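Went to a robot open day, is bag packing really that hard? And should I take my kids?

Asked in: Hobby Electronics and Robots
Viewed 1,767 times

Hi all! So my brother-in-law talked me into the open day at Ramau on Saturday (they have a space behind the old print shop, you go in through the loading door) and I stayed way longer than I meant to. The demo that got me was the grocery one, where two arms work over a table and the stuff on the mat is supposed to go in a paper shopping bag. 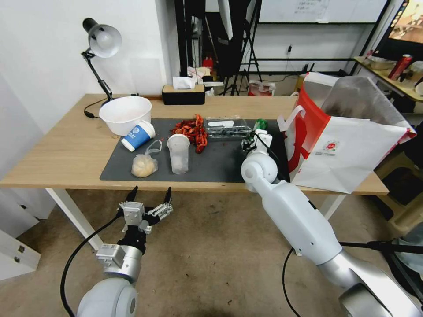
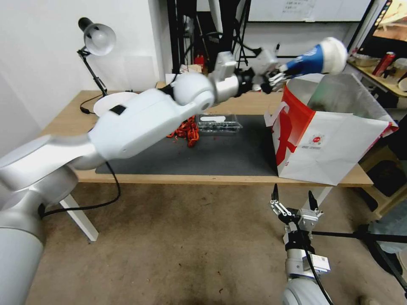 Blue and white cup on its way to the bag in this second one, next two are the same table: 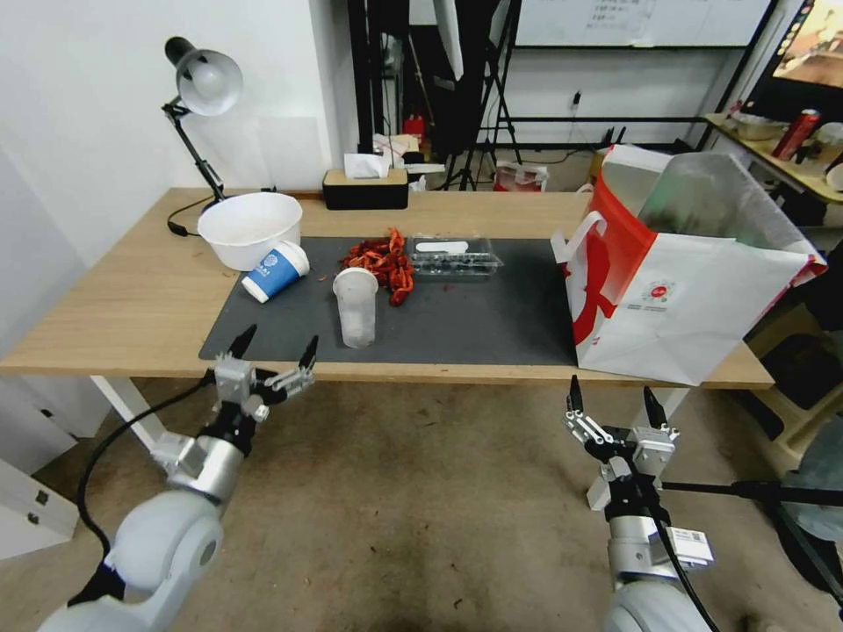
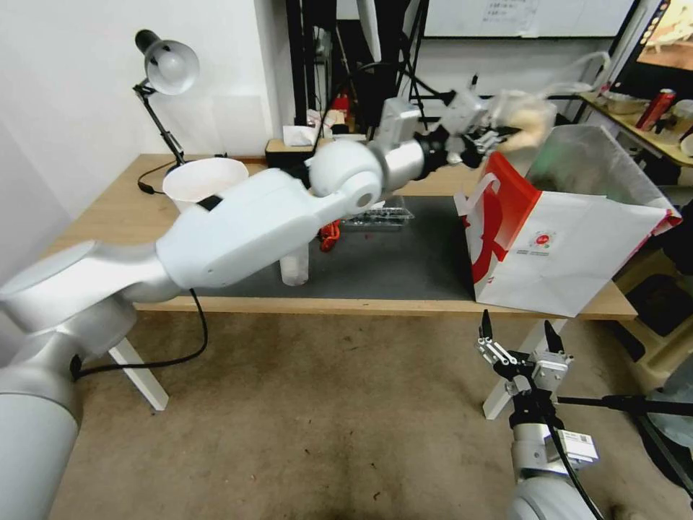
Anyway, I have questions, and I was too shy to ask most of them because there was a guy in front of me who clearly knew everything and wanted everyone to hear it.

First one. Why is it so careful? I could pack a bag like that while on the phone and yelling at the dog. They told us one full round takes about 9 minutes when it goes well, and I thought I'd heard wrong. I'm not knocking it, I was glued to it the whole time! But is it the arms that are slow, or is it the thinking, or do they run it slow so that no visitor gets whacked?

Second, the hands. One arm had a proper hand with fingers and the other just had a pincher thing, and then later on it was pinchers on both sides. Is a hand with fingers better? You'd think so, but the woman running the table said she'd pick the pincher for most jobs, and then somebody asked her where the restroom was and I never got the rest of the answer.

Third, and this is the one I really need. They're doing another one in April and I'd like to bring my two kids (six and eleven). Is that a terrible idea? There was a fair bit of standing around and the only snacks were a plate of cookies that was gone by ten thirty. My older one would love it. The little one will want to touch everything.

Also if anybody knows whether there's a cheap kit that does even a tiny piece of this at home, please tell me. My budget is not big. Thanks!!

3 answers

Answer 1 (accepted), from Dirk Goossens

I was there too, in the afternoon, so we probably missed each other. I build small arms as a hobby and I used to do maintenance on packaging lines, so take this as coming from someone who knows the metal side better than the software side.

On the speed, it's a bit of all three of your guesses. The arms themselves can usually go a lot quicker than what you see at a demo. People turn them down when there are visitors close by, and they also turn them down when the grasping is still being worked on, so that a bad grab ends with a cup rolling over and you don't get one flying across the room. Then there's the deciding, where to grab and from which side. A factory line looks fast because every box arrives in the same place facing the same way. I spent years making sure of that, with rails and little pushers and a lot of swearing. Put a bun in a plastic bag down on a table and it never lands the same way twice. The plastic folds over, it's shiny, you can see through it, and when you squeeze it the shape changes. Clear cups are annoying too. A lot of depth cameras have real trouble with clear plastic and will happily report the table behind it.

Dried chilies I would not wish on anybody. Do you pick up one, or a bunch? If it's a bunch, how do you know you got them all?

The bag is its own headache. You have to come in over the opening and let go without knocking the side, and paper moves when you bump it. If you put the heavy thing on top of the soft thing you've made a smoothie. My wife says I have the same problem at the supermarket.

Hands versus pinchers (they're called parallel grippers if you want to search for them): I'm with the woman at the table. Two fingers that close straight are easy to control, easy to fix and cheap next to the other kind. A hand with several fingers can wrap around a cup nicely and do things a pincher can't, but you've got all those joints to command and any of them can break. I tried to build one from printed parts and fishing line two winters ago. It has 3 working fingers and lives in a drawer. Putting one of each on the same robot is a perfectly sensible way to compare them.

Kids: your eleven-year-old, yes, definitely. Six depends on the kid. Go early, it was packed after lunch and the small ones couldn't see over anybody. When I was there they had tape on the floor and they were strict about staying behind it, so ask before you go up close. They let a few kids press the start button on the sorting table in the other room, the one with the colored blocks, and that was a bigger hit than anything else in the building. Bring your own food.

For a kit, look at the Baltell starter arm. I paid 63 dollars for mine used, it's plastic, it wobbles, and it'll pick up a wooden block if you put the block exactly where it expects it. Your older one could put it together in a weekend with some help on the screws. Don't expect it to lift a full cup of anything.

Answer 2, from melonseed

no experience with the robots but we took our then 5 yr old to the Melis open house last year and it was fine, she got bored after an hour and we went for fries. bring headphones if yours doesn't like noise, the compressor there was LOUD. not sure if Ramau has one

also check parking, at Melis you had to park across the road and walk over the grass

Answer 3, from trackside_bill

I don't see what the point of these things is when a teenager can bag groceries for you and say have a nice day. But to answer the question, you want a Trivska kit, not a Baltell. The Baltell's servos get hot and the instructions are a joke. The Trivska costs more but you can buy spare gears for it separately. My nephew has had his since middle school.

Comments on Answer 3

Dirk Goossens: Fair point on the spare gears. I've stripped one on mine and had to order a whole servo. I still think it's a lot of money to spend before you know if the kid likes it.

trackside_bill: Then buy it used.

Comment from the person who asked

Thank you Dirk, this is so much more than I hoped for!! I had no idea see-through stuff was a problem for them, that makes me look at those cups in a whole different way. I'm going to take both kids, go right when the door opens, and bring sandwiches. And melonseed, the headphones are a great idea, the little one hates the hand dryer at the mall so I can picture how a compressor would go over. Bill, I'll look up the Trivska as well and see what turns up used around here. If anybody's selling one with all the parts, message me.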